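Chapter 4
Collecting Demonstrations Without a Robot

The earlier chapters assumed that a demonstration is recorded on the same arm that will later repeat it. An operator moves the arm, the joint angles are logged, and the policy is trained on the log. The method is simple, but it ties up one arm for every person collecting data.

This chapter covers the alternative used in the Sidar study. Each operator holds a gripper and does the task by hand. The gripper's path through the room is recovered afterward and converted into targets for an arm. Several people can work in one room, each at a separate table.

Three problems come with this. The path must be recovered accurately, the hand must not make motions the arm cannot follow, and operators differ in speed and habit. Section 4.1 deals with the first, using printed markers as fixed reference points. Section 4.2 deals with the second. In the Sidar data, 14 of the first 100 demonstrations were rejected for reach. Section 4.3 compares operators and introduces the Dandby score, which we use again in Chapter 6.

Readers who have not met coordinate frames should review Section 2.3 first.

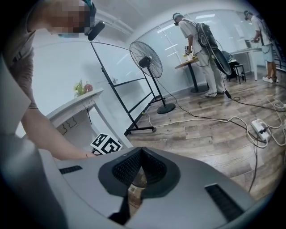
Figure 4.1. Collection with hand-held grippers. One operator works over a small round table with yellow objects on it; a printed marker is at the base of the white console table.

4.1 Recovering the Path

Let the pose of the gripper at time t be written relative to a marker fixed in the room.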